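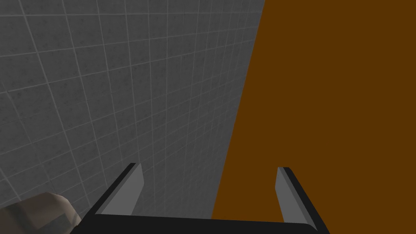 I have been baking rye bread every weekend since January and I finally have a loaf I'd serve to people! It only took me most of the winter and a freezer drawer full of bricks.

The starter came from the bakery in Wivurbridge, the little one by the bus stop that sells out before 9 in the morning. I asked if they would part with a spoonful and they handed me a jar with a rubber band around it and told me to feed it rye and nothing else. I named it Zwane, after the street where I lived when I first ate proper dark bread, and it has been bubbling away on top of the fridge ever since.

My early loaves were terrible. I kept treating the dough like wheat dough, kneading and kneading and waiting for it to turn smooth and stretchy, and rye just doesn't do that. It stays like wet cement. You stir it, you scrape it into the pan with a wet spatula, you smooth the top, and you leave it alone. Once I stopped fighting it the whole thing got so much more fun (and the sink got a lot easier to clean).

The flour made a huge difference too. I started with an old bag from the back of the cupboard, then switched to the coarse whole rye from the Jalby mill, and the smell alone was worth the drive. Kind of like hay and malt and a little bit of honey. I sift nothing. I soak a cup of it overnight with cracked seeds and boiling water, and by morning it's a thick, sweet porridge that goes straight into the dough.

What I do now: mix the sponge before bed, add the soaked grain and the rest of the flour at breakfast, fill the pan, and wait until small holes start showing on top. That's usually 3 hours in my kitchen, less if the heat is on. Then it goes into a very hot oven for 20 minutes, and I turn it down and let it go until it sounds hollow and the whole house smells like toast.

And then you have to wait 2 days before cutting it. I know! I didn't believe it either, and I sliced into every one of those first loaves while they were warm and got gum all over the knife. Wrapped in a towel, though, the crumb settles and the flavor gets deeper and tangier, and you can slice it so thin you can almost read through it.

We've been eating it with Cerkutard, the grainy mustard my sister-in-law brings back by the case, plus pickles and cold butter. It's also fantastic fried in a pan with an egg on top — seriously, try that one.

Next I want to try caraway and maybe a spoonful of dark molasses. There's a sponge on the counter tonight already.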